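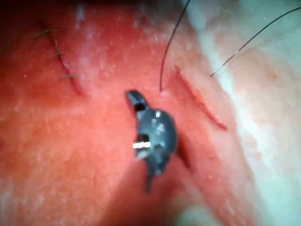 Sarkico teleoperation trials move on to tissue

The remote suturing project at Sarkico has moved from foam pads to tissue, and recording has now reached 1,232 demonstrations. The work is done at the Plokoddale site, where an operator sits at a console and drives two instrument arms by hand controls. The arms copy the hand movements at a smaller scale. Every motion is saved along with the video, and the saved runs are used to train a controller that will later try the same steps without a person at the console.

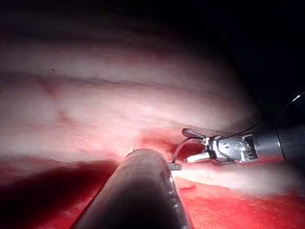
Page last changed: February 2022

The two instruments often have to work close to the same spot. With one shaft coming up from below and an open gripper reaching in from the right, there is little room between them, and a large part of the operator's skill is in keeping one tool out of the other's way. This was hard to teach with the foam pads, which lie flat. Folded tissue hides part of the thread and changes shape when it is pulled.

Operators are asked to work at a steady pace and to avoid stopping in the middle of a motion. Long pauses cause trouble in training, as the controller tends to learn the pause along with the stitch. If an operator needs to think, the rule is to finish the current motion, open the jaws and wait there. Failed grasps are kept in the record as long as the operator recovers and carries on. A run with a torn edge or a lost needle is marked and set aside.

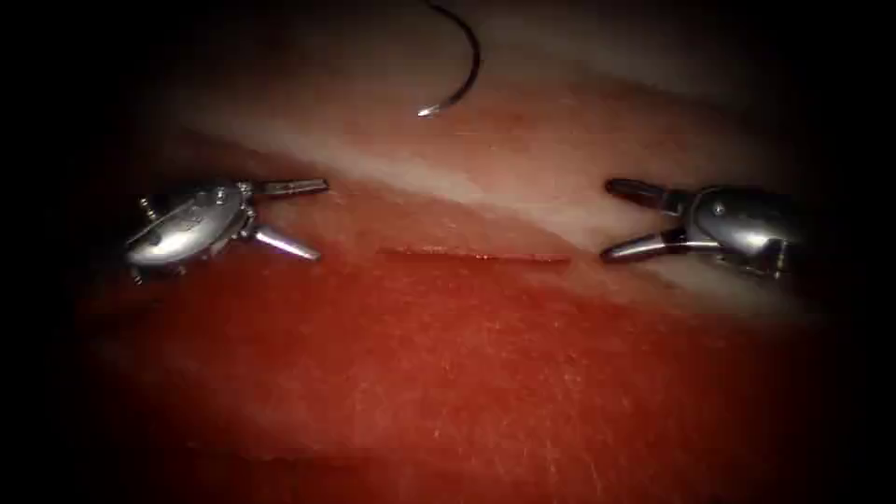
Each run is split into short parts: pick up the needle, drive it through, pull the thread, tie, cut. The parts are labeled after the session by the same operator who drove it. The Birnarow software used for labeling shows the video next to the joint positions of both arms, so the moment a jaw closes can be found without guessing. A session is limited to 40 minutes at the console. Labeling usually takes longer than that.

Picking up the needle was the first part the controller could repeat with any success. In the November check it managed 17 pickups out of 50 tries. Most of the misses came from closing the jaws too early - the tool was in the right place but the needle was still swinging. New demonstrations have been added in which the operator waits for the needle to settle, and the check will be run again once training on those is done.

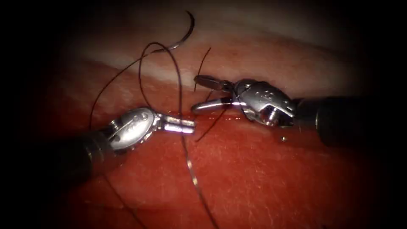
Tying is further off. The thread has to be looped around one set of jaws while the other tool keeps hold of it, and small differences in how the loop falls change what the next move should be. Two operators rarely tie in the same way. For now the project will use demonstrations that follow one agreed method, with the left tool as the post for the loop, and bring in the others later.

The wrist camera views are also being recorded for all new runs. Earlier runs have only the fixed view, and it is not yet settled whether they will be used for the tying work. The Doucette group, which supplied the hand controls, will fit a second console at Plokoddale so that new operators can follow along while a trained one is driving.

Recent items
Hand controls: what changed in the new grips
Labeling guide for console operators, second edition
Foam pad runs now closed
Plokoddale lab access and booking

Contact the newsletter desk | Copyright Sarkico | Back to top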